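Allitz Bags - Customer Care
Ticket status: Open (waiting on repairs)
Subject: Zipper on green cord bag sticks, then splits behind the pull
Product: corduroy shoulder bag, sage green
Bought: September, Aleris store
Opened by: customer (web form)
Assigned to: Stellan Ekström

Entry 1, customer
Hi, zipper trouble again. Bag is the sage corduroy one. Pull goes fine most of the way then jams near the end, and if I force it the teeth come open behind it. Had my groceries in there yesterday, not fun. No receipt, sorry, might have the card statement somewhere. Can I fix this or do I send it in?

Entry 2, Stellan
Thanks for writing. Card statement is fine for proof. Before we send a label please try:
- empty the bag completely, lay it flat on a table
- check for lint or loose thread in the teeth, cord sheds a lot when new
- run a graphite pencil along both sides of the teeth
- pull slowly, one hand holding the fabric tight behind the zipper
Do not use cooking oil. It stains the corduroy and we can't clean it out.
Let me know where it jams, start or end.

Entry 3, customer
OK did the pencil thing. Got a clump of green fuzz out with tweezers. Better but still catches at the same spot, about an inch before the end. Teeth did not split this time, tried 13 times, split on the 14th. So not fixed.
Also tried a candle stub, no difference. Didn't have the bag fully empty the first time, did it again with everything out, same result.

Entry 4, Stellan
That helps. Splitting after the pull has passed is usually a slider that has opened up a hair. Teeth are probaly OK. Two options:
1. squeeze the slider gently with small pliers, both sides, a tiny bit each. Cloth between pliers and metal
2. mail it in, we swap the slider
Option 1 won't affect your warranty as long as the tape isn't torn. Can you also look at the stitching next to the zipper, any loose ends?

Entry 5, customer
Stitching looks ok to me. No tears in the tape. Strap is fine too, not complaining about the strap. Bag's on the kitchen table, I went over the whole zipper in daylight. 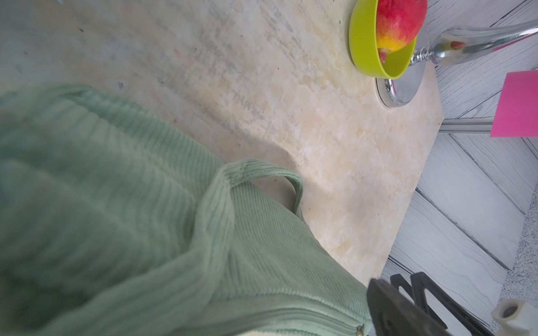 Don't own small pliers and the big ones scare me, would rather mail it. Do I need to take anything off it? And how long, I use this bag every day.

Entry 6, Stellan
Mailing is fine. Leave everything on, just empty the pockets. Label sent to your email, Hägglund drop-off, any counter takes it. Put the ticket subject on a slip of paper inside the bag. Repairs is quoting 16 days right now, bit slow after the holidays.

Entry 7, customer
Got the label. Dropping it off tomorow after work. Please don't send a different color back if it can't be fixed, I'd take a refund over brown.

Entry 8, Stellan (internal)
Slider swap, sage. Customer wants same color or refund, NO substitute. Ask repairs to check for a burr at the end stop as well, jam is always in the same place. Leave ticket open until bag is logged in.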